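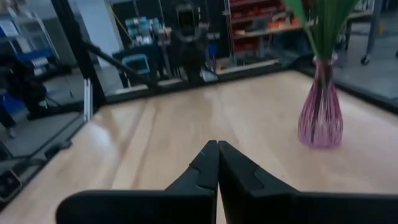
*Wrist camera view: fingers closed, pink vase on the right of the table.*

Hi all,

On September 20, 2025, Hae-won Jeon wrote:

> Has anyone tried the Hurnura finger kit from Petridis? It's $399 for the pair and I can't tell from the listing whether the tips close evenly. We mostly handle glassware.

I have, and I like it a lot! We've had a set on since January and they've done 3,000 cycles -- same tips, no swaps. Mounting took me 23 minutes, most of it spent hunting for the right hex key.

The tips meet in a narrow seam, as you can see in the shot, and that's after all those cycles. My favorite part is the grip on curved things. Necks of vases, bottles, odd mugs, it just holds on (I did drop the force to 2 newtons for thin glass, and I'd start there).

One gripe: the fingers are big, so they fill a good part of the wrist view. The Ilier set is slimmer, but I had more slips with it.

Happy to send you my settings file, Hae-won -- just say which arm you're on.

Oreo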